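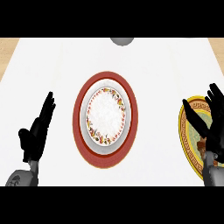 Setareh Kermani wanted to know why anybody would give a robot fingers at all. Two flat pinchers can pick up a plate, she wrote to me, so what are the other fingers for, showing off?

I love this question! I've been thinking about it for days, and I'm going to use the whole page to answer it, so get comfy.

First, a word you'll need. The part at the end of a robot's arm that grabs things is called a gripper. A gripper can look like almost anything. It can be a suction cup, or a claw, or a pair of pinchers, or a hand with fingers and a thumb like yours. My job is trying out different ones to see which is good at what. Lately I've been doing it with dishes, on a computer.

Yep, on a computer. The robot is simulated, and so are the table and the white tablecloth and the plates. A simulation is a bit like a video game where the rules about weight and slipping and bumping are copied from the real world as closely as we can manage. If my robot drops a plate in there, I press a key and the plate is back. My real kitchen doesn't have that key (I've looked).

The test is called Bavell, and it's all about setting a table. A big red plate goes underneath. That kind is called a charger, and you don't eat off it, it's there to look fancy. A white dinner plate with a ring of painted flowers and leaves goes on top of it. There's a gold-rimmed plate too, over on the right side of the table, and the robot has two arms, so I can try things with one hand or with both.

Now for the grippers.

The pinchers are called Proker. They have two flat fingers that open and close, and that's the whole trick. Try being Proker yourself: hold your hand out stiff and only use your thumb and one finger. Pick up a pencil. Easy! Now pick up a plate by its edge (a plastic one, please, and ask first). Feel how it wants to tip? All the weight is hanging out on one side, and your two fingers have to squeeze really hard to stop it from swinging down. Proker has the same problem. It's strong, so it can squeeze, but squeezing hard on a plate makes me nervous even when the plate isn't real.

The hands are called Yilma. They're black and shiny and shaped a lot like ours, and they sit on gray metal wrists. With a hand like that, the robot can put its fingers under the rim and its thumb on top, and the plate gets held up from below as well as pinched. Now do it with your own hand. Much less squeezing, right?

So hands win? Well, hang on, because Setareh has a point. Every finger has joints, and every joint has to be told what to do. With Proker I send one message, which is "open" or "close." With Yilma I have to think about where each finger is going and whether it'll bump into the one beside it. There are so many more ways to get it wrong! I've had a finger poke the flowery plate right off the red one while the rest of the hand was doing a beautiful job.

To be fair to both grippers, I gave each one 400 tries at the same job: lift the flowery plate, move it over, and put it down in the middle of the charger. The plates start in slightly different spots each time, so the robot can't just repeat one lucky move. I won't tell you there's a champion yet, as I'm still going through the results, but I can tell you what I've noticed. Proker is quicker to get started and has a bad habit of letting go too early. Yilma takes ages to get its fingers lined up, and then it puts the plate down so gently you'd hardly hear a clink.

The part I got wrong at the beginning was the thumb. I thought it didn't matter much where the thumb went. Tsegereda Gudeta looked at my first tries and told me to move it before the hand gets to the plate, while there's still plenty of space. I did, and the bumping got a lot better. Watch yourself reach for a cup sometime. Your hand opens into the right shape on the way there, and you don't even think about it!

Setareh, I hope that helps with the showing off question. Next I'm trying a suction cup called Tredudis on the same plates. If you want to guess how it'll do on the painted flowers, send me your guess before I start, and tell me why you picked it.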